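Renting out your spare room: the questions we keep getting

3 min read

Do I need to put a lock on the bedroom door?

Please do. Your lodger will be very polite about not having one for a fortnight, then start wedging a chair under the knob. A privacy lock from the hardware shop will do, and you keep the spare key somewhere you'll remember.

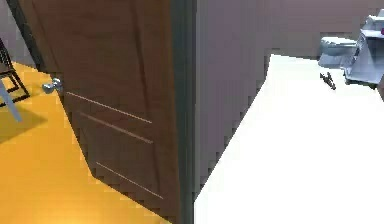

Check the door closes properly while you're at it. Doors swell in a Fraser summer, and a lodger who has to shoulder-charge their way to the toilet at 3 am will wake the whole house, including you.

How much should I charge?

Look at what similar rooms go for in your suburb, then knock off a bit for the dog. One owner in Stultasmont asked $700 a week on the strength of a "garden outlook". The outlook was the wheelie bins. She had 12 enquiries, all from people wanting to know if it was a typo.

Are bills included?

Whichever you like, as long as it's written down. My own first lodger, a lovely bloke, ran a fan heater from April to September and left me with a power bill of $1,287. We had agreed that bills were "sorted". We had not agreed by whom.
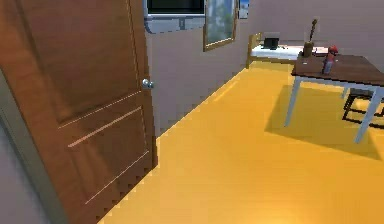

Darlene Ross

Can I go into the room when they're out?

No, and "I was only getting the ironing board" doesn't help your case. Move the ironing board before they arrive. Move the Christmas tree and your tax records from the wardrobe too. Rules on notice differ between states, so look yours up, and knock regardless.

What about overnight guests?

Have this chat early, in daylight, with tea. Two nights a week is a common limit. Past that you've got a second lodger, usually one who eats your cheese.

Do I have to provide furniture?

A bed, somewhere to hang clothes and a decent lamp will cover most people. Buy the mattress new. Keep the condition report and have both of you sign it, even if you've known them since school.

My lodger has started rearranging my kitchen. Is that legal?

Sadly, yes. Label one shelf as yours and defend it.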